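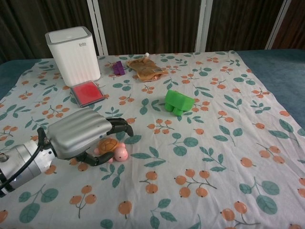 Skunalov Heat Metering Service Reports on Its First Heating Season

The Skunalov district heating service supplies 1,898 apartments from a single boiler plant. Until last fall, most of those households paid a flat charge based on floor area. The service has now completed one full heating season with individual heat meters in place, and its head of customer accounts agreed to discuss the results for this newsletter.

The decision to meter was made after several years of complaints about billing. "Residents who closed their radiators during the day paid the same as residents who opened their windows in January," the head of accounts said. "We received letters on that subject every month of the year, including July."

Installation began with the Nisia buildings, a group of older blocks on the north side of the network. Each apartment there is fed by a single pair of pipes, so one meter per household was enough. The buildings on Hsu Street were more difficult. Their risers pass vertically through every floor, and each radiator required its own allocator.

"We had planned 40 minutes for a visit," the head of accounts said. "On Hsu Street the crews often needed twice that, and many residents had to be asked for a second appointment. We should have surveyed the risers before we printed the schedule."

Readings are collected by radio and shown to customers through Flakon, the online account system the service adopted at the same time. Customers may view their use by day and compare it with the average for their building. Paper statements remain available on request and carry no fee.

Asked whether metering had reduced demand, the head of accounts was cautious. The winter was mild, and the plant also replaced two circulation pumps in November. "I would not put a number on it after one season. We can see that evening peaks are lower in the Nisia buildings. We want a colder winter before we say why."

Billing is still partly shared. Under the current tariff, 30 percent of each building's heat cost is divided by floor area, which covers stairwells and losses in the pipes. The remainder follows the meters. Several residents of top-floor and corner apartments have objected that their rooms need more heat through no fault of their own — a point the service accepts. A correction factor for exposed apartments is under review, and a proposal will be sent to building representatives in April.

Customers who believe a reading is wrong may request a check within 3 months of the statement date. The meter is tested on site, and the charge is suspended until the result is issued.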